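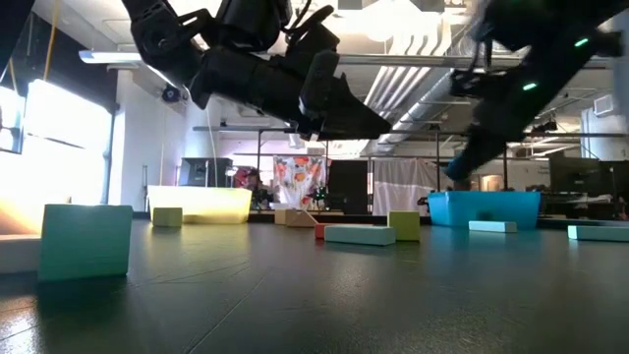 Across the work surface, window side on the left.

Finduvton user board > Cells and fixtures > Two-arm block cell, right arm offset after cable replacement

bracketside
19 March 2024
We run a two-arm cell that sorts blocks into yellow, blue and orange bins. The arms are mounted on opposite sides of one table and share the middle zone. In February I replaced the wrist cable on the right arm (Sowa, stock length) and re-homed all joints per the manual. Since then the right arm places short, toward its own base. The left arm is fine.

Controller is a Kerell, grippers are Pivitz two-finger. Joint speed limit is 46 percent in the shared zone and 100 outside it. The offset is 2 mm on a cold start and has reached 5 mm by cycle 696, the end of our standard run. Re-homing clears most of it. Base bolts have been checked to spec. No faults logged.

I don't want to open the wrist again until I've ruled out the easy things. What would you check first?

kelvinclip
Cable. The stock length is cut for a tight dress. If you ran it outside the links with slack, it can pull on the wrist at full reach, and the pull changes as the jacket warms up. What does the routing look like with both arms extended over the middle?

bracketside
Routed outside the links, loose, wrapped around them, as you can see on the left arm. Both arms reaching in: 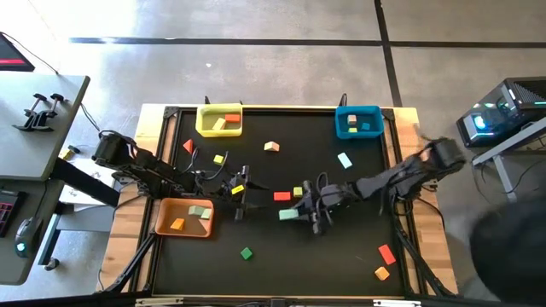
nullframe
I'd leave the cable alone for now. A dragging cable gives you an error that depends on pose. You describe one that grows with cycles and goes away on re-home, and that reads as slip or a drifting zero. Witness-mark the output flange on each joint with a paint pen, run a full set, and look at the marks. It takes ten minutes plus the run.

kelvinclip
A re-home also relaxes the cable, so the symptom doesn't separate the two. I've had a wrist held off by a stiff jacket with the encoder reading perfectly. Paint marks won't show that.

nullframe
They will if the slip is at the flange, which is the case that does damage. A stiff jacket is an annoyance. A slipping flange eats the screws.

hexdrive49
Is the placement measured with the camera or with something mechanical? If it's the camera, neither of you has a number yet.

bracketside
Camera, for the cold start and the end-of-run figures both. Fair point. I made a mechanical check this morning: dial indicator on a clamped post, right arm commanded to the same pose every 100 cycles, arriving from the same direction each time. Drift by indicator was 0.4 mm over the full run. So the greater part of the 5 mm isn't in the arm.

That leaves the camera side. The table surface is dark and a bit glossy, and the windows put glare on it on one side. 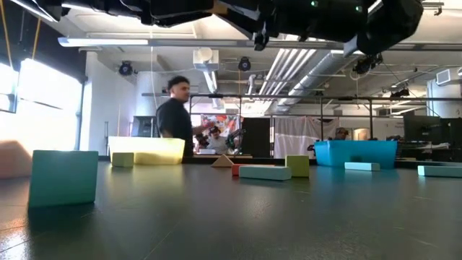 The block finder takes the low edge of each block as its reference. With a bright patch next to the block, or a reflection under it, that edge can be picked up in the wrong place. I never re-taught the exposure after the cable job, and the reset had put it back to auto. The left arm works off a separate camera with exposure fixed, so it would not have shown the problem.

Plan for now:
1. Fix the exposure on the right camera, same value as the left.
2. Blinds down, repeat the full run, indicator and camera logged together.
3. Matte film on the glossy area if step 2 still shows a gap.
4. Paint marks on the right arm flanges, left on permanently.

kelvinclip
Agree on 1 and 2. Still re-dress that cable. 0.4 mm is over what I'd accept on that arm, and slack near a gripper ends up caught in something.

nullframe
0.4 is within what I see on mine with plenty of hours on the gearboxes. Do the marks before you touch the cable, otherwise you change two things at once.

bracketside
Marks first, then. Exposure is already fixed on the controller. I'll post the log from the blinds-down run when it's finished.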